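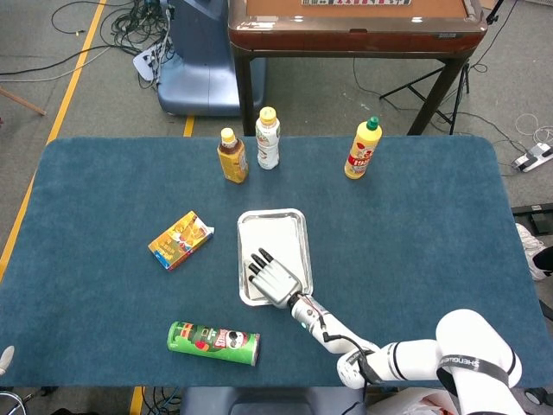 Kazue Kikuchi told me this morning that a hand which stops by itself is a lucky thing, and a hand which does not open again is the real problem, so I should stop writing "hand stopped" in the log as if that were the fault. I was a little hurt. Then I read my log again and she was right.

4/8/23

I want to write down what happened while I still remember the order.

We were running the tray task, the one from the Hatavus list. The arm comes over the tray, the fingers close on the edge, it lifts a little, it puts down. It is the most boring task we have and I like it for this reason. Bottles, box and the chip can stay on the mat as things to avoid. Run 1,771 was good. In the next run the fingers closed and the arm lifted, and then at the "open" command nothing moved. The screen said the hand was open. My eyes said it was closed.

I waited. I think I waited too long. The program believed the hand was open, so it began to go back to the home position, and it took the tray with it. The tray hit the tall bottle, the bottle fell over, and I pushed the stop button. Nothing broke. The cap stayed on, thanks to God.

What I did wrong: after the stop I put my own hand near the fingers to take the tray out. The power of the arm was cut, but the hand has its own supply, and I know this, I even translated that page of the Kamata manual for the new people in February. When I touched the tray, the fingers opened with a jump. It was the old command, still waiting in the line. If they had closed instead of opened, I would write this page with the left hand.

Kazue did not shout. She pulled the second plug and asked me to sit down, and we both looked at the floor for a time.

*Later.* We found something in the afternoon. The hand reports its position every 15 milliseconds, but when the message is late the Jurkuvness driver does not say "late". It repeats the position that was commanded. So the screen showed me what we wished for and I believed it. I went through the old files and found the same repeated value 115 times. Most of them are short and did no harm. The longest one before today was 345 milliseconds and I had marked that run as good.

Kazue thinks the cable at the wrist is also guilty, because the messages get late mostly when the forearm is turned. I am not sure. We bent it slowly by hand with everything unplugged and could feel nothing strange in it. She will change it tomorrow anyway. If the late messages continue with the new cable, then it is only the driver, and I must write to Koldale about it, and write it politely, which takes me one hour for each letter in English.

For tomorrow:

- both plugs out before any person touches the hand
- clear the waiting commands after each stop
- a red line on the screen when the position is old
- ask if the stop button can cut the hand also (I asked it last year too)

I filled the safety form before going home. There is a box "Was anybody injured" and a box "Could anybody have been injured", and I put the second one as yes. My thumb is fine. I looked at it many times on the train.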